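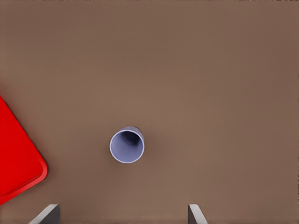 Cup and tray from one of the simulated table-clearing tasks, with the gripper open.

Pravesh Rampersad does not like the word "success". He has spent the past two years at Setedau writing rules for how simulated robot trials are set up, run and reported, and he says most of the arguments he gets drawn into come back to that one word.

"Someone sends me a result and it says the cup went on the tray," he says. "Fine. Was it upright? Did the gripper let go of it? Was it still there when the arm moved away? If the sheet doesn't ask, I can't tell, and neither can they."

The rules are known inside the company as Ditbridge, after the building where the first draft was written. They cover small household jobs done on a tabletop in simulation, mostly moving cups, bowls and trays. Two outside groups, Brindness and Hapeta, now follow them as well. The current text runs to 60 clauses, which Rampersad thinks is too many.

He would start a newcomer on the section about starting positions. Under Ditbridge, the place and angle of every object must be written down before a trial begins, and the range they were drawn from has to be published with the results. A tray may be set square to the table or turned, but whoever reads the report must be able to find out which.

"People used to tidy up," he says. "They'd put everything straight because it looked better, and then they'd report a number that only held for straight trays. I did it myself. I wasn't trying to mislead anyone, I just like things lined up."

Anjana Weerakoon, who runs the trials, was against the rule at first. Her objection was the time it took. Each layout had to be saved under its own reference, and in the early months the references were typed by hand.

"We had trials where the layout number belonged to a different task," she says. "That is worse than having no number. I asked for it to be done by the software or dropped, and it was done by the software. I've had no complaint since."

She is firmer on what happens when an object ends up in a state the task did not call for. A cup on its side is the usual case. The old habit was to stop, reset and leave the attempt out of the count. Ditbridge does not allow that. If the cup was upright at the start and is lying down later, the attempt stays in, and the operator marks the moment it changed. If it was lying down at the start, that goes in the layout record and the trial is judged on those terms.

"You have to be able to tell those two apart from the record alone," Weerakoon says. "A single picture won't do it. I can show you a cup on its side and you'd have no idea which kind of trial you were looking at."

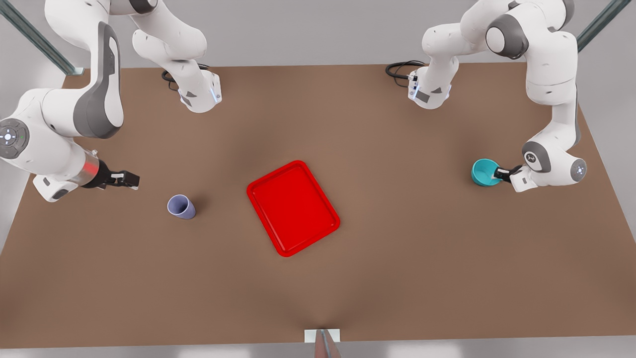 The two-arm set-up, with the left gripper holding the bowl by its rim.

Work with two arms has its own part of the document, and it is the part that has been rewritten most. The main rule is that each arm is logged separately, even when only one of them is doing anything. An idle arm still has a position, and it can still be in the way.

Left and right also had to be settled. Ditbridge names the arms from the robot's side, so an arm that a viewer facing the robot sees on the right of the screen is the left arm. Rampersad says this took almost a whole afternoon to agree and is still the clause that brings in the most email.

"Brindness had it the other way round," he says. "They had good reasons. But we'd both published by then, and somebody had to change. They were very decent about it."

Grasps are written down by where the fingers meet the object. For a bowl the choices are rim, wall or base. The form also asks whether the object was clear of the table, and "unclear" is an accepted answer there. Weerakoon fought to keep it.

"If you take that box away, people guess," she says. "I'd sooner have an honest gap and go back to the contact data later."

Neither of them claims that following the rules makes a robot any better at its job. Rampersad is also careful about what simulated results can be used for. Clause 2 says that any figure taken from simulation must be labelled as such wherever it appears, including in slides and on posters, and that it may not be added to figures from real hardware to make a single total.

"That one I won't move on," he says. "The rest, send me a better wording and I'll read it."

The next revision is due in September. Weerakoon wants a shorter form for operators, and Rampersad has a list of clauses he hopes to merge. They have not yet agreed on which ones.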